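The Grip That Closed Late

The first bad recording at Clestedard looked fine. The path was smooth, the timing was right, and the left and right hand-held grippers met where they should. Played back on the robot arms, the same motion drove one finger 11 millimeters into a tray.

Tarek Samir stopped the arms with the foot switch. No one was hurt, though the tray cracked and a finger mount had to be replaced.

It took 2 days to find the cause. A patterned cube on one gripper had worked loose on its bracket and turned slightly. The tracking software kept reading it without complaint – as far as the program knew, the tool was simply held at a new angle.

"We were checking for lost tracking," Samir says. "We had no check for tracking that was wrong."

The team went back through 230 recordings made in June and threw out 32. Aslak Nyberg, who runs the arms, also cut their playback speed for any motion not yet tested.

Recording goes on at the white table by the brick wall, with a headset and two grippers. The person doing the task now touches the tools together at the start and end of each session, and the software compares the readings.

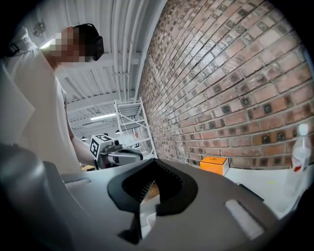

What Changed on the Arms

The arms now stop at a lower force limit, and a new motion runs first with the trays removed. Nyberg wants a keyed bracket that cannot turn. The first batch is on order.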